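How to Research and Write the Text for a Local History Marker

Most marker applications fail on sources. The story may be good and the site may matter, but the reviewer can't check the claims against anything on paper. The steps below cover the work from first idea to finished text, using the Skodthorpe mill site as the running case.

Step 1. Write down the claim

Before you visit an archive, put the reason for the marker into one sentence. Ours read: "The Skodthorpe mill ground corn for three counties and served as the local polling place." That sentence holds two claims, and each needs its own proof. Underline every word a stranger could question. We underlined "three," "polling place" and "Skodthorpe," as the spelling changes from one map to the next.

Step 2. Start with land records

Go to the county deed office and work backward from the present owner. Copy the book and page number for every transfer, even the dull ones. The mill tract changed hands often, and the name Riquelme appears on both sides of the ledger, as seller and later as buyer again. Without the page numbers we would have treated those as one sale.

Deeds show ownership. They rarely show when a building went up. For that, look at tax digests and watch for a jump in the assessed value of the improvements.
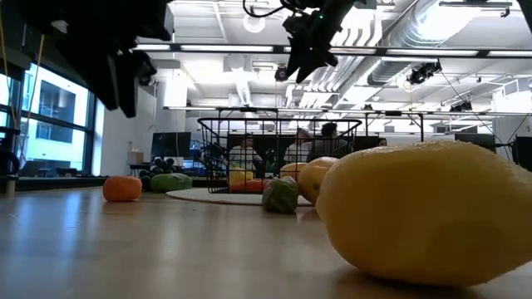
If the digests have gaps, try insurance records, road petitions and court minutes. Road petitions are useful for mills and ferries because people described routes by the landmarks they passed.

Step 3. Read the newspapers in order

Keyword searches miss a lot in old newsprint. Once you have a likely range of years, read the issues page by page for at least part of it. Graciela Retamal found the first mention of the polling place in a legal notice that no search had turned up — the scanned text had "mill" as "null."

For each item, record the paper, date, page and column. Save a copy of the whole page too, so the context stays with the clipping.

Step 4. Treat family papers and memories with care

Interviews and family letters can point you to records you would not have looked for. They are weak as the only source for a date or a "first." Ask when the person heard the story and from whom, and write down the answer. Damián Jara was told the mill burned in October, and a court case over the lost grain confirmed the month. The year he was given was off by 3.

Step 5. Build a source sheet

Make a table with four columns: claim, source, location of the source, and who checked it. One row per claim. If two sources disagree, list both and say which one you followed.

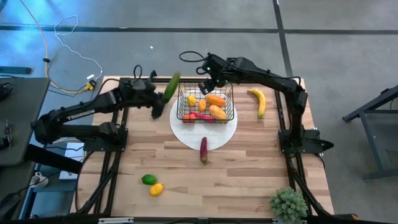 Have someone outside the project try to find 3 of your sources using only the sheet. If they can't, the entries are too thin. A call number with no box or folder is the usual trouble.

Step 6. Draft to length

Check the limit for your program before you write. We worked with 627 characters, counting spaces. Our first draft ran to nearly five times that, at 3,000.

Cut in this order:

Adjectives such as "beloved" and "historic"
Lists of owners
Anything already in the title
Events that happened somewhere else

Keep dates, full names and the reason the place matters. Avoid "first," "oldest" and "only" unless the source sheet has a row to back each one up.

Step 7. Read it aloud at the site

Stand where the marker will go and have someone read the draft at a normal pace. Check that directions such as "north of here" are right from that exact spot. Our text said the dam stood 50 yards upstream, and from the proposed post it was downstream.

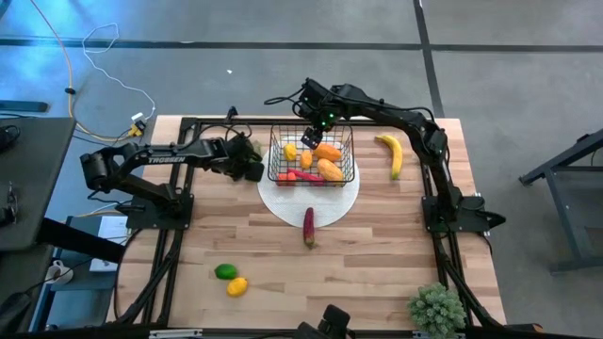 Tsion Wolde: We had the same problem with directions on our schoolhouse marker. The post was moved across the road after the text was approved, and "east" became wrong. I would add a line telling people to confirm the location in writing before they send the final wording.

Good point, and we now do this. Put a sketch map with the post location in the file and have the landowner sign it.

Step 8. File your research

Give a copy of the source sheet and all your page copies to the county library or historical society. Label the folder with the marker title and the older spellings of the place name. Later researchers may find something that changes the account, and they will need to see what you had in front of you.

Last updated April 2025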